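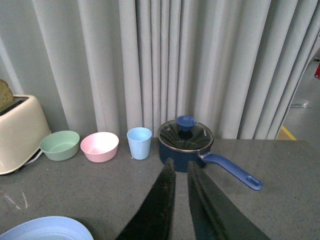 Jellsideの中価格帯スマートフォン「Nurkden」は、充電制御のファームウェアを前世代から全面的に書き直している。取材の主題はこの充電制御である。負荷としての携帯端末は、家庭にあるほかの電気製品と性格がかなり異なる。灰色のカウンターの左端に置かれたクリーム色のトースターのような加熱器具であれば、通電中に引く電力はヒーターの抵抗と電源電圧でほぼ決まる。端末の充電回路が引く電力は、セルの電圧、温度、劣化の程度、画面や通信の動作状態によって刻々と変わり、しかもその上限を端末と充電器の双方が交渉して決める。Jellsideで電源系を担当する設計者に、11月7日、同社の評価室で話を聞いた。

## 最大電力の表示について

最初に、製品ページに充電の最大ワット数を大きく載せていない理由を尋ねた。

「最大値が出ている時間は短いからです。残量が少なく、セル温度が適切で、ケーブルの電圧降下が小さいときにだけ到達します。設計側で見ているのは、残量ゼロから満充電までの電力の積分と、その間の表面温度の履歴です。最大値は曲線上の一点にすぎません」

リチウムイオン電池の充電は、一定の電流を流す定電流区間と、上限電圧を保ったまま電流を絞る定電圧区間に分かれる。定電圧区間に入ると電流は指数関数に近い形で減る。充電器側の能力を上げても、この区間の時間はあまり短くならない。

「後半の時間を決めているのは、おもにセルの内部抵抗です。同じ電流なら内部抵抗が高いほど端子電圧が早く上限に達し、定電圧区間が長くなります。古い端末で充電の終盤が遅くなったと感じる場合、充電器の故障を疑う前に、まずこれを考えます」

Nurkdenでは定電流区間をさらに細かく分割した。従来は残量に応じた三段階だったが、新しいファームウェアではセル電圧、温度、推定内部抵抗の三つを引数とする表を持ち、電流指令値を補間して求める。表の更新はOSの更新とは独立に配布できる構成になっている。

「段数を増やすこと自体に価値があるわけではありません。段の境目で電流が急に変わると、温度の推定に過渡応答が乗ります。推定が外れると余裕を大きく取る必要が出て、平均電流が下がります。滑らかにしたのは推定のためです」

## 充電ICの選定

充電ICはSilleyの製品を採用した。入力電圧をほぼ半分に変換するチャージポンプ方式の回路と、通常の降圧コンバーターを並列に置き、電流の大きい区間は前者、小さい区間は後者が受け持つ。

チャージポンプは変換効率が高い一方、変換比が固定されるため、電流の調整を入力電圧側に頼る。充電器に対し、細かい刻みで電圧の変更を要求し続けなければならない。対応しない充電器をつないだ場合は、降圧コンバーターだけで動作する。

――両者の切り替えで問題はなかったのか。

「ありました。試作の初期には、切り替えの瞬間に入力電流がいったんゼロになり、画面上の充電表示が消えてすぐ戻る現象が出ました。充電そのものは継続しているのですが、見た目には接触不良と区別がつきません。両方の回路を短時間だけ重ねて動かす順序に変更しました」

重ねて動かす間は、二系統の電流の和がセルの許容値を超えないよう、降圧側の上限を先に下げておく。レジスターの書き込み順序を誤ると保護回路が働いて充電が停止するため、この部分だけはIC内部の状態機械に任せ、アプリケーションプロセッサーからは開始の指示だけを送る。

「プロセッサーが忙しいときに書き込みが遅れる可能性があります。遅れても安全側に倒れるようにはしてありますが、倒れる回数は少ないほうがいい」

Silleyとのやり取りでは、データシートに記載のない動作の確認に最も時間を使ったという。とくに入力電圧が要求値より低いまま安定しない充電器への対応で、ICの初期リビジョンには、低電圧検出の判定時間が短すぎる設定が残っていた。Nurkdenの量産品には、この判定時間を可変にした改訂版が載っている。

## 寿命試験の条件

寿命試験は外部の試験機関Subramaniamに委託した。対象は155個のセルで、温度条件と電流条件の組み合わせごとに群を分け、充放電を繰り返した。基準条件の群では、1173サイクルの時点で容量維持率の中央値が初期の80パーセントになった。

この数字をそのまま製品の寿命と読めるかどうかを尋ねると、設計者は否定した。

「基準条件は恒温槽の中の値です。深さも毎回ゼロから満充電までで、利用者の使い方とは一致しません。浅い充放電を繰り返すほうが一回あたりの劣化は小さい。逆に、満充電のまま高温に置かれる時間は、サイクル数には現れないのに効いてきます」

容量とは別に内部抵抗も記録した。試験終了時に最も高い値を示したセルは136ミリオームで、高温群に属していた。容量維持率だけで見れば、同じ群の中でこのセルはとくに悪い部類ではなかったという。

「容量と内部抵抗は相関しますが、一対一ではありません。容量が残っていても抵抗が高いと、カメラの起動のような瞬間的な負荷で端子電圧が落ちます。低温だとさらに落ちる。利用者から見ると、残量表示が二割あるのに電源が切れる症状になります」

対策は放電側の制御に入っている。推定内部抵抗がしきい値を超えると、プロセッサーの最大動作周波数と、フラッシュの発光電流に上限をかける。上限がかかっている状態は、設定画面の電池の項目に文章で表示する。

――性能の抑制を表示することに、社内で反対はなかったか。

「議論はしました。表示の文面には手間がかかっています。最初の案は技術用語が多く、サポート窓口から差し戻されました。今の文面は、抑制中であること、交換で解消する見込みがあることの二点だけです」

## 温度の測り方

筐体内の温度センサーは、セル近傍、充電IC近傍、USB端子近傍に置かれている。表面温度を直接測るセンサーはなく、内部の測定値と消費電力から熱回路モデルで推定する。

Nurkdenの質量は199グラムで、背面側に黒鉛シートを貼り、熱を横方向に広げている。熱容量と拡散の経路が決まれば、モデルの係数は数個で済む。難しいのは筐体の外側の条件だという。

「机の上に置いた状態、手で持った状態、布団の上、ケースに入れた状態で、放熱がまったく違います。どの状態かを端末は知りません。温度の上がり方から逆算するしかないのですが、逆算には数分かかる。その数分をどう過ごすかが設計の中心です」

新しいファームウェアでは、充電開始直後に電流を短時間だけ高めに設定し、温度上昇の傾きから放熱条件を推定する。傾きが大きければ、布や厚いケースに覆われていると判断して、以後の電流上限を下げる。前世代の機種では常に悪い側の条件を仮定していたため、机に置いた状態でも電流が抑えられていた。

「誤判定には方向があります。放熱が悪いのに良いと判断するほうが困る。そちら側の誤りは、後段の単純な温度制限で必ず止めます。モデルが何を出力しても、センサーの生の値がしきい値を超えれば電流を下げる。この部分の実装は古い機種から変えていません」

USB端子近傍のセンサーは用途が異なる。端子内に導電性の異物や腐食があると、接触部で局所的に発熱する。端子温度がセル温度から離れて上昇した場合には、電流を絞る手順を踏まず、入力を直ちに遮断する。遮断後は、ケーブルを抜いて温度が下がるまで復帰しない。

## 満充電の手前で止める機能

残量80パーセントで充電を止める設定と、就寝中に満充電の時刻を遅らせる設定は、いずれも初期状態で無効になっている。長寿命化を目的とするなら有効にしておくべきではないか、という問いには次のような答えだった。

「80パーセントで止まると、故障だという問い合わせが来ます。前の機種で一度経験しました。初回起動時の画面で選んでもらう案もありましたが、初回起動の画面はすでに多すぎる。現在は、長時間つないだままにする使い方を検出したときに、一度だけ通知で案内しています」

満充電時刻を遅らせる機能は、過去の充電履歴から抜去時刻を予測する。予測に使う履歴は端末内に保存し、サーバーには送らない。予測が外れて早くケーブルを抜かれた場合、その曜日の重みを下げる。外れが続くと機能を自動的に休止し、通常の充電に戻る。

80パーセントの停止設定には、残量計の較正という別の問題もある。残量は電流の積算と電圧の両方から求めるが、満充電に到達しない状態が続くと積算誤差を補正する機会が減る。

「そのため、ときどき設定を無視して満充電まで入れます。頻度は積算誤差の推定値で決まるので、固定の間隔ではありません。説明には書いてあるのですが、読まれていないようで、設定が効かないという報告をいただきます。通知に一行加える変更を、12月の更新に入れる予定です」

## 他社の充電器との互換性

評価室の棚には、規格に準拠した充電器のほか、準拠をうたいながら電圧変更の応答が遅いもの、負荷の急変で出力が落ちるものが種類別に保管されている。ファームウェアの変更ごとに、自動の切替装置で全機種を順に接続し、交渉の記録を取る。

「規格どおりの相手とだけ話せればよいなら、この棚は要りません。実際には、要求を受け付けたと返答しておきながら電圧を変えない充電器があります。返答を信用せず、端子の電圧を自分で測って確認する。変わっていなければ要求を取り下げて、一段低い電力で固定します」

ケーブルの抵抗も接続時に推定している。入力電流を二つの値で変化させ、電圧の差から経路全体の抵抗を求める方法で、特別な回路は要らない。ただし充電器自体の電圧変動が大きいと値がばらつくため、数回測って中央値を取る。抵抗の高いケーブルと判断した場合でも、画面には警告を出さない。

――警告を出さないのはなぜか。

「利用者にできることがケーブルの交換しかなく、しかも推定には充電器側の要因が混ざります。ケーブルを買い替えても改善しない例が試験で出ました。確度が足りない情報を画面に出すと、サポートの対応が増えるだけです。記録には残るので、修理の際に参照できます」

## 今後の変更

12月に予定されている更新では、先に述べた通知文の追加のほか、低温時の充電開始条件が変わる。セル温度が低い状態で電流を流すと負極にリチウムが析出するおそれがあるため、現行版では一定の温度を下回ると充電を開始しない。更新後は、画面とプロセッサーを外部電源で動かし、その発熱でセル温度が上がるのを待ってから小電流で始める。

「待っている間の表示は、まだ決まっていません。充電中と表示すれば誤りですし、充電していないと表示すれば故障と思われる。『準備中』という案が残っていますが、翻訳した言語によって長さが収まらず、調整しています」

電池の交換部品は、Jellsideの修理窓口を通じて供給される。交換後は残量計の学習値を初期化する必要があり、この操作は現在、修理用の端末からしか実行できない。設定画面から利用者が初期化できるようにする計画の有無も尋ねたが、未定との回答だった。誤って初期化した場合、次の満充電まで残量表示が不正確になることが理由として挙げられた。

「初期化そのものは数秒で終わります。その後に一度、満充電から自動で電源が切れるところまで使っていただければ、学習値は戻ります。途中で充電を挟むと、もう少しかかります」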